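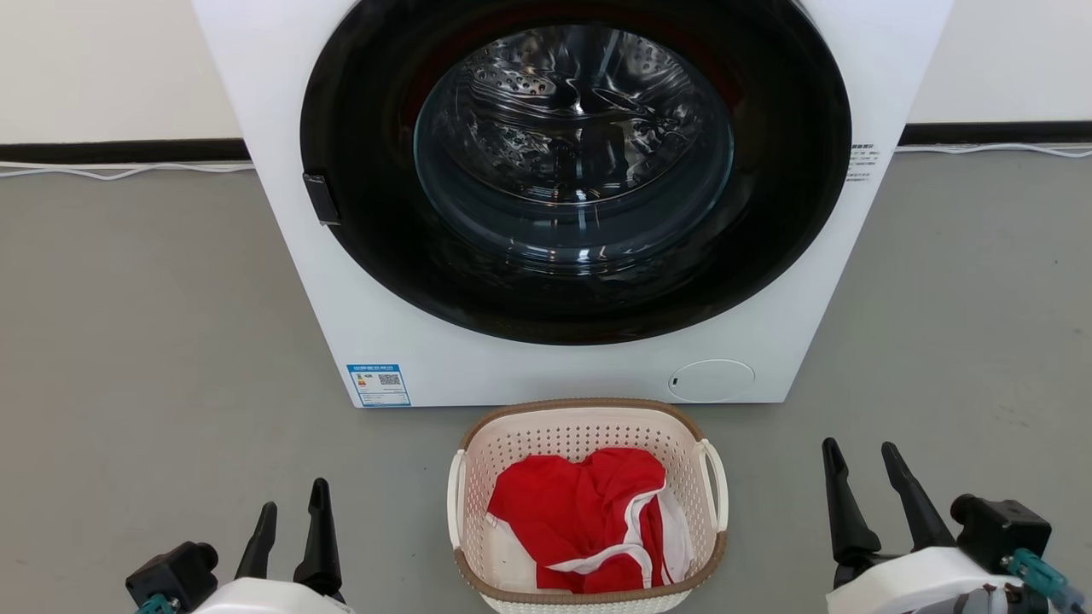

Girkance opens on Friday, April 13, 2018

The family drama Girkance reaches cinemas this week after a long wait. It was shot in Pestcombe last August and had its first public showing there, to an audience of 203.

The story follows two sisters who inherit their father's boatyard and can't agree whether to sell it. Reviews so far are mixed. Most critics liked the lead performances but found the last half hour slow - the court scenes in particular.

Quiambao, the distributor, is starting small with 14 screens. More will be added if the first weekend goes well. The film runs with English subtitles and there are no plans for a dubbed version.

Shares: 1,000

Comments (2)

filmgoer_west: Saw it in Pestcombe. Too long but worth the ticket.

Tidewatch: Will it be shown further north?

Recent items
Cukard sequel delayed again
Summer listings: what's on in August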